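2021-02-07

**Pikero reports two-arm handover method that learns from 477 demonstrations**

NIRNHAM. Pikero today released results for Rind, a training method that teaches a pair of robot arms to pass small objects to each other. The work was carried out at the company's Flindum lab, where the arms practice on toy blocks at an ordinary table.

Rind was trained on 477 demonstrations, each led by a human operator. Earlier versions planned the two arms separately, and most failures came when one gripper closed before the other was ready to let go. The new method plans both arms together and treats the handover as a single motion.

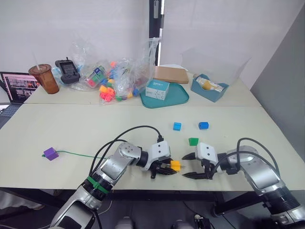
*The left gripper holds a yellow cube near the open fingers of the right gripper. Photo: Pikero*

In lab trials the method completed nearly 70 percent of handovers on the first attempt. Cubes gave the best results. Irregular pieces were harder to pass, and most of the remaining errors involved a poor grip by the receiving arm.

The arms work with their grippers facing each other over the middle of the table, which keeps the distance between them short.

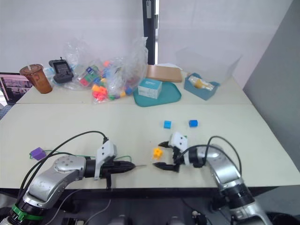
## Availability

Pikero will publish the training code and the full set of demonstrations in August. The release will cover setups with 2 arms only. A written report on the trials, including a list of failed attempts, is available on request from the Nirnham office.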